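Print this page | E-mail this article

Cliditz cell

The Cliditz cell is a small tabletop robot cell used for sorting and bin-picking work. It consists of one arm, a two-finger gripper with a parallel linkage, a wrist camera and a shallow plastic tray. The cell was first put together at the Prekance workshop and is now looked after by Hashemi, a maintenance firm.

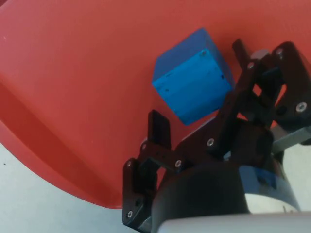
Setup

The arm is bolted to the table before the tray is put in place. The base bolts are tightened in a cross pattern and checked again after the first day of running. The tray is then moved until its whole floor lies within reach of the fingers. Blocks with a side of up to 40 mm can be handled without changing the fingers.

The wrist camera is set so that both fingers stay in view when open. If the camera is moved, even slightly, the hand-eye calibration has to be repeated. Calibration is done with a printed target and takes 3 passes — one high, one low and one with the wrist turned.

Gripper care

The links of the gripper are flat black plastic, joined by small hex-socket screws. The screws at the pivot points are the part of the cell that needs the most attention. A pivot that is too loose lets the fingertips drift apart under load, and one that is too tight makes the motor draw more current on closing. The usual practice is to tighten each pivot screw until the link stops moving freely, then back it off slightly.

Thread locker is used on the fixed joints only. Dust is brushed out of the linkage weekly. Oil is not used on the links.

Repair

Worn links are replaced in pairs, left and right, so that the fingers keep closing on the center line. The spare part is listed as number 89 in the Telto catalog. A change of links takes 2 hours, including the test picks that follow. Power is switched off at the controller first, and the fingers are moved by hand through their full travel before it is restored.

After any repair the zero position of the gripper is taught again. Older versions of the controller lose this value when the battery is changed — see Cliditz controller.

See also: Telto fingers, Hand-eye calibration

This site uses cookies. By continuing to browse you accept their use.

Contact us | Copyright Prekance | Back to top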